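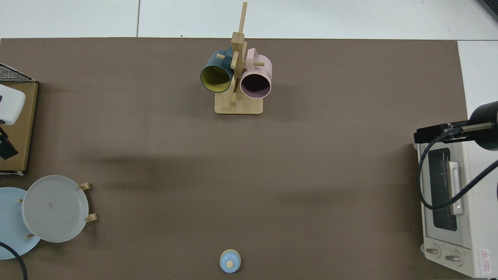

By the author of Porch Light Notes
August 29, 2018

Print | E-mail

I went to my first county health board meeting last night and I'm still buzzing from it, so you're all getting a long post.

Some background for new readers. The county has been talking since January about opening a dental clinic in the old Rostine building, the one on the corner that used to sell carpet. The closest place that takes state dental coverage for adults is in Plallis, and if you don't drive, that means two buses and most of a day. I know this because I did it last winter with a cracked molar. I left the house in the dark, sat in a very nice waiting room, had a very kind dentist, and got home in the dark again. The tooth is fine! The day's pay is gone forever.

So when I saw the clinic was on the agenda, I put on real shoes and went.

I had expected a sleepy little room with a few rows of chairs. They had to open the folding wall. The clerk read out the attendance at the start, 102 people signed in, and there were more standing at the back who hadn't gotten near the sheet. People brought kids. People brought knitting. The woman beside me had a folder of dental bills, sorted by year, and she let me look through it while we waited. I have never bonded with a stranger so fast.

The presentation was much better than I feared. The plan is a small clinic with four chairs, open two evenings a week as well as regular hours, and it would take state coverage, private insurance and a sliding fee for people with neither. The evening hours got actual applause. The county already owns the building, so the money is mostly for plumbing, equipment and staff. There's a state grant that would pay a good part of the first two years, but the county has to put up its own share before it can apply, and that's the vote everyone is waiting on.

Public comment is where it got good. You get two minutes each, and there's a little light that goes from green to yellow to red. A school nurse talked about kids who chew on one side all year. A man who drives a delivery truck said he had pulled his own tooth in a parking lot, and the whole room made the same noise. A retired hygienist offered to come back to work one day a week if they opened, and somebody on the board wrote that down, I saw it.

Not everyone was in favor, and I want to be fair about that. One speaker runs a small business downtown and is worried about what happens when the grant runs out. He wanted to see a budget for year three and year four, and so do I, frankly. The board said those numbers would be in the packet for the next meeting. Another speaker thought the county should pay for rides to Plallis instead and skip the building. I don't agree (see above, two buses, whole day) but she had done her homework on what a van costs, and several people asked her questions in the hallway afterward.

And then me. I wasn't planning to speak! I had signed the wrong sheet. There was one for attendance and one for comment, and they were on the same kind of clipboard, and the next thing I knew they were reading my name. So I got up and told the molar story. I said that I have coverage, that I was so happy the day I got it, and that a card in my wallet didn't do much for me when the chair was that far away. I ran out of words before the yellow light came on. My knees were shaking but people clapped, and the woman with the folder squeezed my arm when I sat down.

I learned a few other things I'd like to pass along, in case you are new to all this like me.

The packets are online. I had no idea. The full agenda goes up on the county site before each meeting, with all the attachments, and you can read every page from your couch. The one for last night had a map showing where people on state coverage live and where the dentists are, and I stared at it for a long time. Our whole end of the county is blank.

You can send comments in writing, too. They go into the record the same as spoken ones. If evenings are bad for you, or if you would sooner eat a bug than talk into a microphone, write a letter. It can be short.

There's also a petition going around, started by the folks at Mikuš Bakery, who have it on the counter by the register. They're hoping for 1000 signatures before the vote and they've set out pens that work. I signed this morning and bought a poppyseed roll, and then went back in for a second poppyseed roll. The Zestis coffee place across the street has a copy now as well, so you can sign there if you're on that side.

A few of you asked last time whether the clinic would see people with Medicare. The answer I got is yes for the visit, on the sliding fee, but regular Medicare doesn't pay for routine dental care, so you'd be paying something yourself. My mother was shocked by this. She was sure it was covered. Please check before you assume, and the senior center has counselors who will go over it with you for free.

The next meeting is when the board looks at the long-term budget, and the vote could come that night or the one after. They were careful not to promise. I'll be there either way, early this time, because the good chairs have padding and I now know which row they're in. If you want to come along, leave a comment and we can sit together — I'll bring mints, and I'll show you which clipboard is which.

One small correction to my last post: I wrote that the old carpet building had no parking. It has a lot in the back, reached from the alley. A reader wrote in to tell me, and I walked over to look, and yes, there it is, with plenty of room and a ramp to the back door. The ramp came up last night too. It needs a new railing and that's already in the plan.

Print | E-mail

Recent posts
The molar diaries, part two
Reading an explanation of benefits without crying
Does the old carpet building have parking?
My flu shot took less time than finding my card
What I asked the pharmacist
Tomatoes, finally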